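Bultine Skee Roller, Two-Lane Hire Unit

Home > Equipment > Midway and Carnival Games > Ball Rollers

Item no. 786
Hire period: one day, weekend or full week
Updated Sep 14, 2020

The Bultine is a two-lane ball roller for school fairs, club open days and indoor fun days. Players roll a ball up the ramp and over the hump, and it drops into one of the scoring rings. Each lane has its own counter, so two people can race each other or play separately. It suits players from about five years up.

The unit comes in three sections that bolt together on site. Two adults can put it up in 40 minutes with the hex key and spanner supplied. It needs a flat, hard floor. Grass is fine if you lay our base boards first, and these have to be booked with the game as they are stored at our Skonddale depot.

Scoring runs on tickets or on points, whichever you set at the start of the day. The switch is inside the rear panel of the left lane. Please don't change it while a game is being played or the counter will go back to zero.

Prize packs

You can supply your own prizes or order a Mok prize pack with the hire. Packs come in small, medium and mixed. The mixed pack has soft toys, caps, T-shirts and a bag of small items such as bouncy balls and key rings. Colours and prints change with each shipment and we can't hold particular designs. Unopened packs can be returned for credit within a week of the event. Opened packs can't be returned.
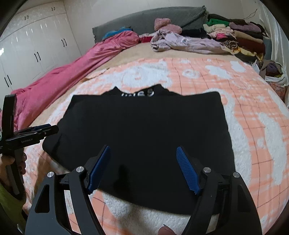

Black top with white lettering, on a peach-orange and white blanket.

T-shirts in the mixed pack are adult sizes only. If you are expecting mostly younger kids, the small pack is the better choice and it goes further on a busy day.

Tickets

A roll of 2000 tickets is included with every hire. Extra rolls are sold separately and you pay only for the ones you open. The dispenser takes standard single-feed tickets. Do not use folded raffle tickets, which jam the feed.

What's included

Two-lane roller in three sections
38 balls, including spares
One roll of tickets
Hex key and spanner
Extension lead, 10 m
Printed set-up sheet

What's not included

Base boards
Prize packs
Shade cover
Attendant

Power

One standard outlet runs both lanes. If you are using a generator, tell us when you book. The Stirnura model we hire out will run the roller and one other small game at the same time.

Delivery and pick-up

Delivery is free within the Skonddale area. Outside it we quote by distance. The sections will fit in a box trailer if you would rather collect, but you will need tie-down straps and a tarp if rain is forecast. Balls must be counted back into the tub before return. Missing balls are charged at replacement cost.

December bookings fill early and need a deposit to hold the date. At other times of the year we ask for payment on delivery. You can move a booking once at no charge, up to a week before the event.

Related equipment: ring toss, milk can throw, duck pond, prize wheel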